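# Chapter 7: Timed Events and Free-to-Play Economies

Almost every free-to-play mobile game has a calendar, and this chapter is about how that calendar is built.

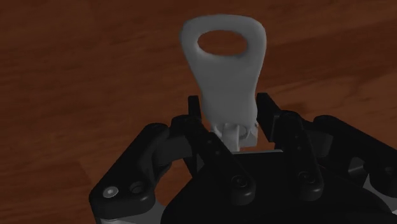
A timed event is a stretch of play with its own rules, its own rewards and a fixed end. The studio Brasgate ran its first one in the puzzle game Peddale in June, with a single locked gate and a single prize behind it. Players earned entry by finishing daily tasks. Many events since have used the same arrangement, and the item that grants entry is usually drawn as a key. The drawing can be very plain. A pale, smooth shape with a rounded head, an oval hole through it and a narrower neck is enough for most players to read it as one, even at icon size.

The key in Peddale cost 1,000 coins or one day of tasks. Coins could be earned slowly or bought. This gave the designers two groups to plan for, and they did not behave alike. Paying players opened the gate early and then had little to do until the event closed. The others arrived in the last hours, all at once, and the servers slowed down.

Brasgate changed two things for the second run. The price went up to 2,000 coins, and a second gate was placed behind the first — this one could be opened only with tasks. The total number of tasks stayed the same. We will look at the effect of both changes in Section 7.3.

## 7.1 Terms used in this chapter

**Entry item.** Anything a player must hold or spend to begin an event.

**Sink.** A place where currency leaves the game. A gate priced in coins is a sink.

**Soft cap.** A point after which rewards continue but shrink. In Destow, a racing game we return to in Chapter 9, the soft cap in the spring event was set at 1,588 points.

**Catch-up rule.** A rule that helps players who start late. The Boateng model, covered in Section 7.4, doubles task rewards during the final 2 days.

Read Section 7.2 with the worksheet for this chapter open. It uses the Peddale prices throughout, and the exercises at the end ask you to change them.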